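Notes - "One table, two jobs" - Kheri Were, Rindcombe library, 17 min slot

Open with the Tikden flat. Kitchen table is also the desk. Ask for hands - who eats where they work? Wait for it.

Point 1: the cutting board. Gets the middle, everything else goes behind it. Don't rush this bit, people laughed at Nondton.

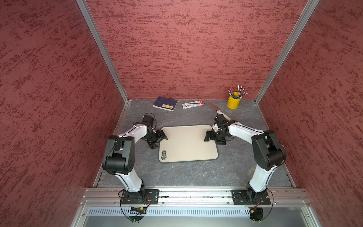 Stationery lives at the back. Book, pencils, whatever is in use this week. I lost 5 pencils down the side of the stove befor I gave in and got a bucket. Say the bucket was cheap - skip the price.

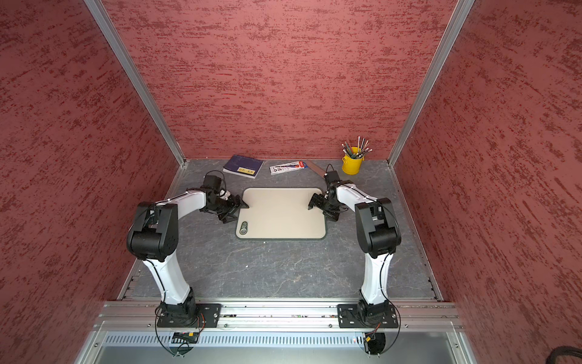

Board in the middle, desk things behind, pencils and brushes in the yellow bucket.

Point 2: knives. Flat on the counter while your chopping, never under papers. Drawer after. Slow down, look up.

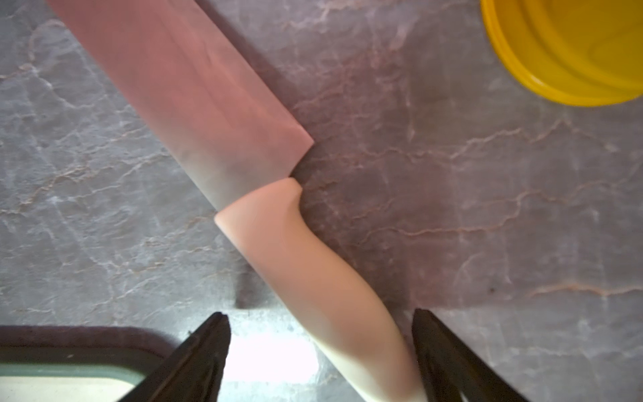
Point 3: clearing up

Board first, then knife, then wipe. Ponce handout if time - more than 700 printed, so push them. Questions til the bell.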